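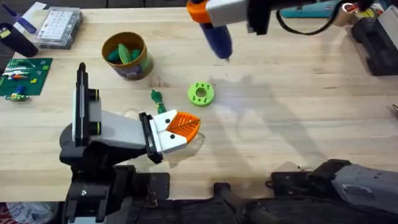 A reader left a comment under my last post, the one about dishwashers, saying that she would believe in household robots on the day one of them glued the handle back on her gravy boat without gluing itself to the gravy boat. She signed off as "Irnuria, still waiting". I have thought about that comment more than I have thought about most books this year.

Glue is a very fair test, I think. It's the sort of job that a ten-year-old can do badly and a grown-up can do only slightly less badly, and all of it happens in a hurry. With a hot glue gun you get a few seconds between the blob leaving the nozzle and the blob having opinions. Too early and it slides. Too late and you have stuck your flower to a small cold pebble. Then there are the strings, those fine cobwebby threads that trail off the end and drift across your sleeve, your table and eventually your toast.

So look at what's being asked of a machine at a bench like that one. One gripper holds the glue gun, nozzle down. Another, with an orange pad on its fingertip (and two black dots that give it the air of a suspicious parrot), is next to a little green plastic sprig and a flat green ring with a hole in the middle. Any person who has ever been left alone with a craft box could think of something to do with those. Whether the arms could is a different matter.

I should say where I'm coming from. I spent four years in a small workshop in Usitstead that made table decorations, the kind you find on hotel breakfast tables, next to the jam. We glued leaves to rings. We glued berries to leaves. In the run-up to Christmas we glued things to other things until our eyes crossed, and our best day ever was 1,048 pieces between the lot of us, a figure that was chalked up on the door and stayed there until the door was replaced. The target was 1,000. The extra 48 were done out of spite.

My own share on a good day was somewhere short of what was wanted. I was a steady gluer, never a fast one. What made the fast ones fast wasn't their hands so much as how little they looked. They could feel the trigger give, they knew the weight of a gun with a full stick in it against one about to run out, and they picked up the next leaf while still talking about somebody's kitchen extension.

And this, as far as I can make out, is exactly the bit machines find hard. They're terrific at going to the same spot over and over. If every sprig arrived the same way up, in the same place, facing the same way, a machine would have had my job before I did. Sprigs don't. They arrive in a heap. They hook on to each other. One has a bent stalk, one has a lump where it came out of the mould, and one is upside down underneath a roll of tape. A person sorts all that out without noticing that there's been any sorting.

The firm did try, once. In my third year we had a machine called the Ilex, which was a gluing station about as long as a bath. You loaded the rings on one side and the leaves on the other and it brought the two together with a noise like a filing cabinet being told bad news. It could do 40 rings at a go, beautifully, provided that a human being first laid out 40 rings and 40 leaves, all pointing north. We timed it. Setting out took 17 minutes. I could glue a good many leaves in 17 minutes, and I'd be sitting down.

The Ilex went back in May. I was sorry, in a way. It never once burned itself, whereas I still have a shiny patch on my left thumb.

What's different now is that people are having a go with arms and grippers, one to hold and one to do, which is at least how the rest of us manage. The Ilex had no way of picking something up and having a look at it. An arm might. If it can find the leaf in the heap and turn it over, there's no need for me to stand there pointing things north, and that would take away the dullest part of the whole business. I'd have given up my tea break for that. Well, half of it.

Then again, I have questions. What does it do about the strings? We used to wind them off with a flick of the wrist, and I couldn't tell you how, I just know that new starters couldn't do it for the first fortnight. What does it do when the gun dribbles, which they all do, on to the very patch of bench where you meant to put the next piece? Does it know the blob is there? Does it mind? I minded a great deal.

At home the bar is higher still, because at home nothing is ever in the right place. My glue gun lives in a biscuit tin with some candles, a tap washer and the charger for a phone I no longer own. Any robot that wanted to mend something in my kitchen would have to begin by finding the tin, then clearing the table, then moving the cat. Millet weighs as much as a Christmas ham and goes limp when lifted. I'd pay good money to watch a gripper try.

My guess, for what it's worth, is that the shop floor gets there well ahead of the kitchen, with leaves and rings and a decent supply of both, and that it'll be slow. Slower than me, at first, and I was nearly the slowest on my row. That doesn't matter as much as people think. Something slow that works through the night has a fair pile in front of it by morning, so long as somebody comes by to put a new stick in the gun.

As for the gravy boat, hot glue is quite wrong for it anyway. It goes soft the moment you pour anything warm in. You want a proper two-part adhesive, a clamp or some rubber bands, and a whole day of leaving it alone. The leaving it alone a robot could probably manage already. I've never been able to.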